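Home Topics Music Animals Space Games Grown-ups

Search this site Enter a word Go

How does a vinyl record make sound?

A record is a flat disc made of a plastic called vinyl. Each side has one long groove that winds in from the edge toward the label. If you could stretch the groove out straight, it would be more than 400 meters long on many albums.

The walls of the groove are full of tiny bumps. The bumps are a copy of the sound. Low notes make wide, slow wiggles. High notes make small wiggles packed close together. 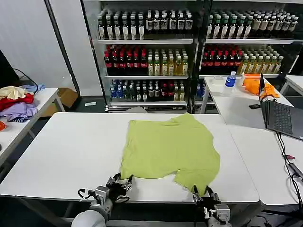
Photo: Orneck

When the record turns, a needle sits in the groove and shakes as it rides over the bumps. A small part behind the needle changes the shaking into electricity. The signal is very weak, so an amplifier makes it stronger. Then the speakers push the air, and you hear music.

Dust in the groove makes the needle jump a little. You hear this as a pop or a crackle. Hold a record by its edges and put it back in its sleeve when the music stops.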